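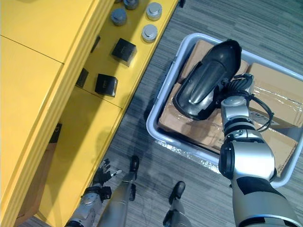
The right gripper holds a black shoe-shaped plastic piece over a tub of flattened cardboard. Metal weights and two black cubes share the shelf of the yellow cabinet.

The test room at Gindari has a gray striped carpet, a yellow cabinet and a long list of things that a robot hand might have to pick up. For most of the winter the company has been using all three to decide which hands it should buy for its two-armed machines.

Gindari is a small firm in Poltelley that sets up robots for storerooms and repair shops. Its customers want small parts moved from shelves to tubs and back again. The parts are rarely the same from one week to the next, and that makes the choice of hand harder than the choice of arm.

The choice came down to two models. The Malý is a compact gripper with mechanical fingers that close toward each other. The Brindier is a hand with more fingers, each driven separately, and it costs a good deal more. Gindari ran both through the same list of 58 objects, with the same arms, the same head camera and the same control software, and logged 3043 grasp attempts before the team stopped to look at the numbers.

The list was put together from what customers had sent in over the years. It has metal weights with a knob on top, plain cubes, lengths of hose, bags of screws, lids, brackets and a number of molded plastic parts that have no obvious place to take hold of. Each object was tried from several starting positions. An attempt counted as good if the object left the shelf, reached the tub and was let go without being dropped on the way.

The weights gave little trouble to either hand. The knob is easy to find with the camera and the metal does not bend. The Malý took them from the side, below the knob, and the Brindier wrapped its fingers over the top. The heavier weights pulled the wrist down slightly in both cases, and the arm software had to be told to lift more slowly for the first few inches.

Cubes were a different matter when they stood close together. The fingers need room on both sides, and two cubes placed side by side leave none. The team tried nudging one cube away with a fingertip before closing on it. This worked more often with the Brindier, which can hold one finger out straight while the others stay folded. With the Malý, the whole gripper had to be moved, and sometimes both cubes went with it.

The molded parts took up most of the testing time. A piece shaped like a shoe or a boot has a smooth curved inside, a rim around the opening and very little that is flat. It can be held by the rim, by the narrow end or across the middle. The rim was the best place for the simple gripper, but only when the camera had a clear view of it. Glossy black plastic reflects the ceiling lights, and the depth readings on the curved inside often came back with gaps.

The team first tried to fix this with a better camera. A second unit was borrowed from a supplier and run for 164 attempts on the dark parts alone. It filled in some of the gaps, but it was slower to deliver each reading, and the arm waited above the shelf while the software caught up. Gindari went back to the first camera and changed the lighting. Two of the ceiling lamps were fitted with diffusers, and that did more for the dark parts than the new camera had.

Release turned out to need as much work as grasping. Early in the tests the tub was bare, and hard parts bounced or slid when they were let go. Lining it with flattened cardboard made the landing quieter and kept parts closer to where they were put. It also brought a new problem. Packing tape on the cardboard throws back light, and the software now and then took a bright strip of tape for the edge of an object. The height of release was finally set by hand for each group of parts.

Cables were another lesson. The cable on a gripper needs enough slack for the wrist to turn, and slack means a loop that hangs out to the side. On one early setup the loop caught on the rim of the tub and pulled a connector loose. The loop has since been shortened, and the software treats the wrist as wider than it is, so the arm keeps its distance from edges.

The final figures were closer than the team had expected. On the full list the Brindier did better, mainly because of the molded parts and the cubes. If the 31 easiest objects are taken alone, there was almost no gap between the two, and the Malý was faster on every one of them. It also needed less care. The Brindier lost two fingertip pads during the tests and had to be recalibrated after each one was replaced.

Price came into it as well. For a shop that moves boxes and metal parts all day, Gindari now says it will suggest the simpler gripper on both arms. For customers with odd shapes it will offer one of each. The second hand can then steady a shelf or hold a part while the first one changes its grip. Using two different hands on one robot takes extra setup, as each needs its own settings for speed and closing force, but the staff who ran the tests said they got used to it within days.

Some questions were left open. Soft bags were on the list, but the results varied so much from one attempt to the next that the team did not want to draw anything from them. The floor has not been looked at either. Carpet gives a little under a robot's feet when the arm is stretched out with a load, and most customers have concrete. Gindari plans to repeat part of the work on a hard floor in April, with the same cabinet and a shorter list.

The firm will show both setups to customers at its Poltelley workshop on 12th March. Visitors may bring parts of their own, as long as they fit in the tub.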